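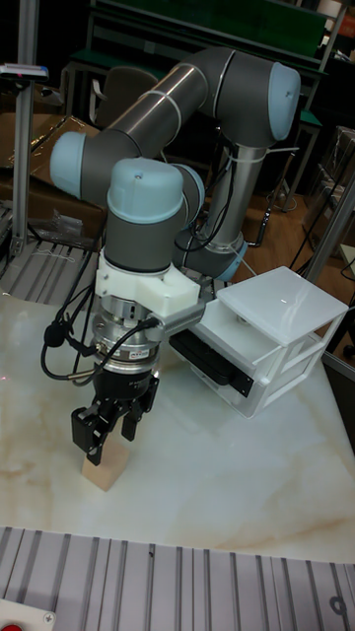 Canodach gripper kit, two months in

Rating: 4 out of 5

Bought for small pick and place jobs, mostly wooden blocks and offcuts. Paid 675 for the kit, arm not included obviously. Came in one box, well packed, manual is thin. Very thin.

Fitting: took me an afternoon. Bolts were the right length for once. Force sensor goes between wrist and gripper, easy enough, but the plug is tiny and the cable wants to go its own way. Buy extra cable ties. Buy loads.

Grip: good. Two fingers, parallel, close evenly. Holds a small block without marking it once you've turned the force down. Default is far too strong, crushed a balsa piece first go. Setting is buried on page 51 of the pdf, not in the printed manual at all. Why.

Sensor: drifts a bit in the first 8 minutes after power on, then settles. I zero it twice and get on with it. Touching down on the table is nice and gentle now, much better than the old Skadance one I had, which just shoved.

Software: meh. Crashed twice in November, fine since the update. Menus are a mess tho.

Support: emailed Cetine (the seller), got a reply same evening from Hawi Ayele, who sent a proper wiring diagram. Should of been in the box. Top marks for that anyway.

Lost a star for the manual and the short cable. Would buy again, probaly a second one in spring if the price holds.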